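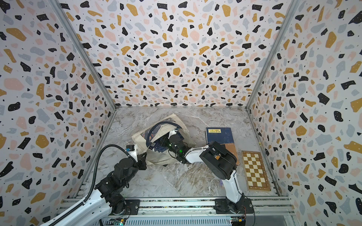
Home Guides Desk Tools Archive Contact

Search the guides… Go

4. Setting up a trial file in Leltow

Last revised Oct 22, 2026

This section takes you from a bare transcript to a working trial file you can quote from. It assumes you have installed Leltow (section 2) and signed in at least once (section 3). If you skipped section 3, you will be back.

Before you start, have to hand:

- the transcript, as text or PDF
- the case name exactly as your desk spells it
- your notebook from court, if you can read it

4.1 Create the file

1. Open Leltow and choose New trial file. New file, two lines further down, makes an ordinary document and looks almost identical until you try to cite something in it.
2. Type the case name. Leltow won't let you change it once witnesses have been added.
3. Set Court days to the number listed, then add a few. Trials listed for a week have a way of meeting the following month.
4. Under Style, pick Feature or Daily. Feature keeps every exchange in full. Daily folds away legal argument heard without the jury and puts a red bar beside it.
5. Press Create.

CAUTION: The red bar is a reminder and nothing more. It does not know your reporting restrictions, it has not spoken to your lawyer, and it will happily let you paste the passage into the front page. Check every barred passage with the legal desk.

4.2 Load the transcript

1. Choose Load, then pick your transcript.
2. Wait. Our test transcript, the Darard fraud trial, ran to 2,907 pages and gave everyone time to make tea.
3. When the page map appears, compare its last page number with the last page of the original. If they differ, press Reload before doing anything else.
4. Click Find speakers. Leltow makes a list of everyone who talks.
5. Merge the duplicates. THE WITNESS, A and Mr Nistor may well be the same man on the same morning.

NOTE: Scanned transcripts load as pictures of words. Use Read scan first, then check the names by eye. The reader is good at ordinary prose and dreadful at surnames. For most of September it had our own Radomir Vasić down as "Radar Mirvac", counsel for the defence.
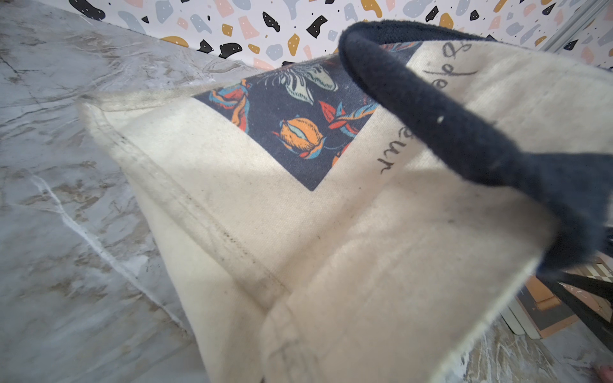 6. Give each speaker a role: judge, prosecution, defence, witness, juror, other. Use Other for interpreters and for the person who shouts from the gallery.
7. Press Lock speakers.

4.3 Mark quotations

1. Select the words you want and press Q. The passage turns green and gets a page and line number.
2. To leave something out, select the words inside the green passage and press X. Leltow puts in an ellipsis. You can't remove the ellipsis without removing the quotation.
3. To see what came before and after, press W. The default is 2 questions either side. We suggest you leave it there, however much nicer the answer looks on its own.
4. Tag each quotation with who asked the question as well as who answered it.

CAUTION: An answer of "Yes" is not a quotation of the question. If counsel said "You hated him, didn't you?" and the witness said "Yes", the witness said "Yes". Leltow will underline the sentence in your draft that says otherwise. It will go on underlining it.

4.4 Run the balance check

The balance check counts the words you have quoted from each side. It was added at the request of Traian Pop, who was tired of the same letter arriving after every long piece, and tireder of the letter being right.

1. Open your draft beside the trial file.
2. Choose Check, then Balance.
3. Read the two totals. In the Darard draft they came out at 863 words for the prosecution and 445 for the defence.
4. Decide whether you mind. A lopsided total may be perfectly fair — some defences call no witnesses and say very little — but you should be able to explain it to a stranger.
5. Press Accept or Return to draft. Accept records your name and the time.

NOTE: The check can't tell whether a quotation flatters the person who said it. Eight hundred words of a barrister being pompous still count as eight hundred words for that barrister's side.

4.5 If something goes wrong

Page numbers are off by one: the transcript has a cover sheet. Set First page to 0.

A speaker has vanished: you merged them with somebody. Unlock speakers, choose Split, and apologise to the witness privately.

Balance shows a dash: no quotations are tagged. See 4.3, step 4.

Everything is green: you leant on Q. Use Undo all marks.

Next: 5. Sending a trial file to Flutetti for layout

Related guides
Cutting a letter without changing its mind
Corrections and clarifications: where they go
Sharing a trial file with the legal desk
Reading your own shorthand
Flutetti import errors, explained at last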